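Film Studies, Evening Course
Session 6 handout: Sequels, series and the business of casting

Hello again, everyone, and welcome to the halfway point! I know some of you had to miss last Sunday's screening, so I've tried to make these notes a bit fuller than usual (Colin Dunmore tells me they are always fuller than usual, but there we are). Please read them through before we meet, and bring a pencil, as there is a little writing exercise at the end.

What do we mean by a series?

People use the words sequel, series and franchise as if they were all one thing, and in ordinary talk that does no harm. For our purposes I'd like us to be slightly fussier. A sequel carries on a story that has already been told, with at least some of the same characters. A series is looser. The same actors may come back, sometimes under the same names, but each film starts more or less afresh, and you could walk into the third without having seen the first. A franchise is really a word from business, and takes in the films together with the songs, the stage tours, the lunchboxes and anything else that can carry the title.

Comedies tend to become series, and thrillers tend to have sequels. Have a think about why that might be. My own feeling is that a comic character is allowed to learn nothing. He can make a solemn promise to his wife at the end of one film and break it in the first ten minutes of the next, and we'd be rather disappointed if he didn't. 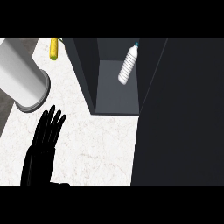 The returning cast

Our main case this term is Ralasard, the comedy of three brothers-in-law and a seaside hotel, and its two follow-ups. If you saw the first one you'll remember that the brothers-in-law hardly share a scene until the wedding. By the third film they are scarcely ever apart, and I think that tells us what the producers believed the audience was paying for. The plot had been the attraction to begin with, and by the end it was the company.

Keeping a cast together is harder than it looks. Fees go up, diaries fill, and somebody always wants to do something serious. Cyril Ellwood, who wrote all three scripts, used to say that he never began typing until he knew who was free in October, and there's a lovely passage in his letters (in your reader, under Treloar) where he grumbles about rewriting a whole dinner party overnight for one fewer guest. Do read it, it's very funny, and quite sad towards the end.

Newcomers and the announcement

Then there are the new faces. A third film nearly always brings some in, and the announcement of who they are is often the first the public hears of the picture at all. The producers of the third Ralasard saw 885 hopefuls for the part of the hotel manager's niece, and made sure every newspaper knew the number. Notice what kind of news this is. It says nothing of the story. It gives us a familiar title, three familiar names and one unfamiliar one, and leaves us to imagine the rest.

When you read such a notice, try asking who is named first, and whether the newcomers are named at all or only described by where they have come from: a pageant, a television serial, a famous family. It's surprising how often an actress gets one adjective and an actor gets a list of his earlier films.

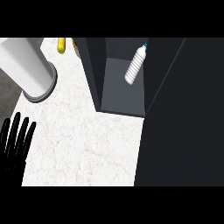
Still from a computer-rendered scene: white cylinder and marble countertop.

Where the films were shown

The first Ralasard opened in 80 cinemas, the second in 200 and the third in 530. It would be easy to read those figures as a simple tale of growing love, but please be careful! A wide opening tells you how confident the distributor was, and says rather less about how many people stayed to the end. The Clelteo in Arnell, where I saw the third one, was half empty on its second evening, and the lady in front of me knitted throughout.

For next time

Read the Ellwood letters, and the short chapter on comic timing if you have the energy.

Write a casting notice, no longer than a page, for the third film in a series of your own making. Decide who is coming back, who is new, and in what order you'll name them.

Colin has kindly offered to bring the projector, so we'll start at the usual time, with tea at the interval. If you have borrowed my copy of the second film, I should be very glad to have it back.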